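Okov 의류 개기 기록 모음 README

판: 2
관리: Vanholm 작업실
주제: 데님과 두꺼운 면 옷감을 흰 바닥 위에 펴고 개는 과정

개요

Okov는 파란 옷감을 다루는 과정을 모은 기록이다. 159개 항목으로 되어 있고, 항목마다 사진과 짧은 메모가 붙는다. 메모는 옷을 갠 사람이 직접 썼다. 처음 기획서에는 "가정용 옷 개기의 표준 자료"라고 적혀 있었는데 이 문구는 이번 판에서 뺐다. 집집마다 서랍 깊이가 다르고 청바지를 거는 집도 있는데 무엇이 표준이라는 건지 알 수 없었다.

쓸모를 크게 기대하지 않는 편이 좋다. 옷감의 주름, 밑단의 처짐, 고무단이 오그라드는 모양을 가까이서 보고 싶은 사람에게는 도움이 될 수 있다. 예쁘게 개는 법을 배우려는 사람에게는 권하지 않는다.

왜 데님인가

제안서에는 데님이 "형태를 잘 유지하는 소재"라서 골랐다고 되어 있다. 절반만 맞는 말이다. 빳빳한 새 청바지라면 접은 선이 남지만, 여러 번 빨아 물이 빠진 옷은 얇은 면 셔츠와 큰 차이 없이 흐물거린다. 고무줄이 들어간 옷은 더하다. 허리나 소매 끝이 스스로 오그라들기 때문에, 옆선을 맞춰 놓아도 그 부분만 비뚤어진다. 개는 법을 소개하는 글은 대부분 고무단이 없는 옷으로 설명하고 넘어간다.

연한 색 데님은 흰 천 옆에 놓였을 때 잔주름이 잘 보이는 편이라 메모도 고무단 쪽에 몰려 있다. 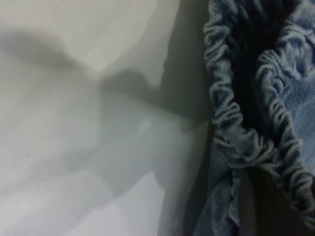
고무단이 있는 옷은 어디부터 접어야 하는가?

고무단의 반대쪽부터 접는다. 고무단을 먼저 접으면 그 두께가 안쪽에 들어가 나머지 천이 들뜬다. 손바닥으로 한 번 눌러 평평하게 한 다음 마지막에 덮듯이 접으면 그나마 덜 풀린다. 늘려서 펴 놓고 접는 방법도 메모에 여러 번 나오지만, 손을 떼면 도로 줄어드니 권할 만한 방법인지는 의문이다.

항목 구성

각 항목의 메모에는 다음 내용이 들어간다.

- 색: 연한 파랑, 중간 파랑, 짙은 파랑 중 하나. 조명에 따라 달라 보이므로 참고만 할 것.
- 바닥: 천 또는 평평한 흰 면.
- 상태: 펼침, 일부 접힘, 뭉침, 판단 보류.
- 고무단: 있음, 없음, 안 보임.
- 비고: 자유롭게 쓴 문장. 비어 있는 경우도 많다.

"판단 보류"가 40개다. 줄이자는 의견이 있었으나 그대로 두었다. 가까이에서 찍은 천을 보고 소매인지 바짓단인지 자신 있게 쓴 메모를 다시 읽어 보면 근거가 약했다. 모르는 것은 모른다고 적는 쪽이 낫다고 본다.

Kalniņš 방식에 대하여

메모에 자주 나오는 "Kalniņš 방식"은 세로로 반을 접고 아래에서 위로 돌돌 마는 방법을 가리키는 작업실 안의 이름이다. 공간이 절약된다고들 하는데 우리 기록만으로는 확인되지 않는다. 같은 서랍에 말아서 넣은 경우와 접어서 넣은 경우를 제대로 비교한 항목이 없다. 말아 넣은 옷은 꺼낼 때 옆의 것까지 딸려 나온다는 불평은 여러 메모에 적혀 있다.

다림질을 덜 해도 된다는 주장도 마찬가지다. 짙은 색 두꺼운 천은 주름이 눈에 덜 띌 뿐일 수 있다. 이 점을 가려내려면 같은 옷을 두 방법으로 보관하고 며칠 뒤에 비교해야 하는데, 그런 항목은 아직 없다.

밑단과 바닥의 경계

짙은 파란 천은 경계가 흐릿해도 흰 면과 색 차이가 크다. 밑단이 비스듬히 흐르는지, 어디가 가장 아래로 처졌는지를 보기에는 이쪽이 연한 데님보다 편하다. 대신 천 안쪽은 어려워진다. 밑단을 따라가는 옅은 줄이 접힌 선인지 박음질인지 솟은 부분인지는 사진만으로 정하기 힘들고, 메모를 쓴 사람들끼리도 답이 갈렸다. 이런 경우 "줄 있음"으로만 적는다.
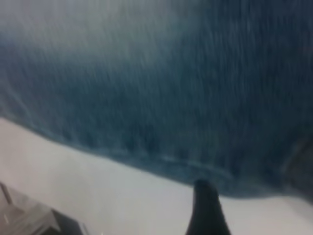 메모 쓰는 규칙

색 이름은 세 가지 안에서만 고른다. "인디고", "빈티지 워싱" 같은 말은 상품 설명에서 옮겨 온 것이 많아 모두 지웠다. 소재도 마찬가지로, 라벨을 읽은 기록이 없으면 "데님 또는 두꺼운 면"이라고 쓴다.

잘 갰는지에 대한 점수는 없다. 초기에 30개 항목에 점수를 매겨 봤는데, 같은 사람이 화요일에 준 점수와 그다음에 준 점수가 맞지 않아 폐기했다. 점수 칸이 남아 있는 오래된 사본을 갖고 있다면 그 칸은 무시하면 된다.

알려진 문제

- 상의와 하의 구분이 고르지 않다. 고무단만 보이는 항목은 허리인지 소매인지 단정하지 말 것.
- 흰 천과 흰 작업면이 메모에서 섞여 쓰인 곳이 있다. 바닥 칸을 기준으로 분류할 생각이라면 사진을 다시 봐야 한다.
- 세탁 횟수는 기록하지 않았다. 물 빠진 정도로 세탁 횟수를 짐작하는 것은 위험하다. 처음부터 바랜 색으로 나오는 옷이 흔하다.
- 수건, 양말, 니트는 없다. 데님에서 본 것을 니트에 그대로 적용할 수 있다는 주장에는 동의하지 않는다.

이용과 수정 요청

Voltex 공유 폴더에 접근할 수 있으면 누구나 읽고 고칠 수 있다. 메모를 고칠 때는 원래 문장을 지우지 말고 아래에 덧붙인다. 상태 칸을 "판단 보류"에서 다른 값으로 바꾸려면 사진에서 무엇을 보고 그렇게 판단했는지 한 줄 이상 적어야 하며, "딱 봐도 소매"는 근거로 받지 않는다.

다음 판에서는 바닥 칸의 혼용부터 정리한다. Kalniņš 방식 비교는 서랍을 하나 비울 수 있을 때 시작한다.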